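## 4.3 Loss of the Left Wrist Stream

The most serious fault in our trials came from the video link and had no connection to the grasp planner. The Wullow controller reads three streams and should stop both arms when any of them is older than 2000 ms. On 22/09/2023 the left wrist stream froze, but the driver continued to send the last picture with a new time stamp. The age check therefore passed, and the arms moved for 1553 ms on old data before the operator pressed the stop button.

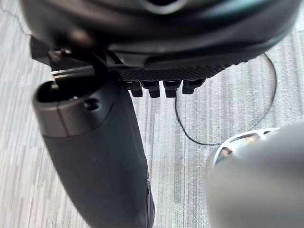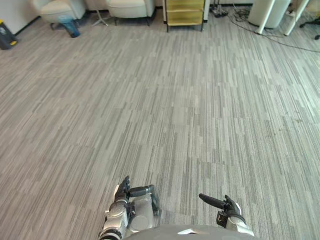
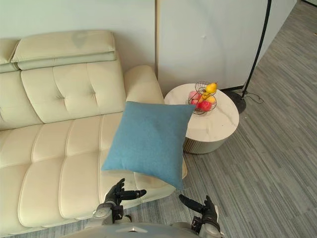

**Figure 5.** Views from the work area: close view at the wrist (top), open floor (middle), sofa and side table (bottom).

We first suspected the network switch, and we replaced it without any effect. The log of the Sisen driver later showed that the time stamp was written when a picture was sent, and not when it was captured. A frozen stream is difficult to notice by eye when little moves in the view. In the middle view of Figure 5, a large part of the picture is gray carpet with a repeated streak pattern, and a simple difference between two such pictures can stay small even when the stream is healthy. For this reason we did not use picture difference as the only test. The corrected driver takes the stamp at capture and adds a frame counter, and the controller stops the arms if the counter does not increase in five control cycles. We replayed 1853 recorded segments with the new check. It found every freeze that we had inserted, but it also gave false stops at start-up, and these are not solved yet.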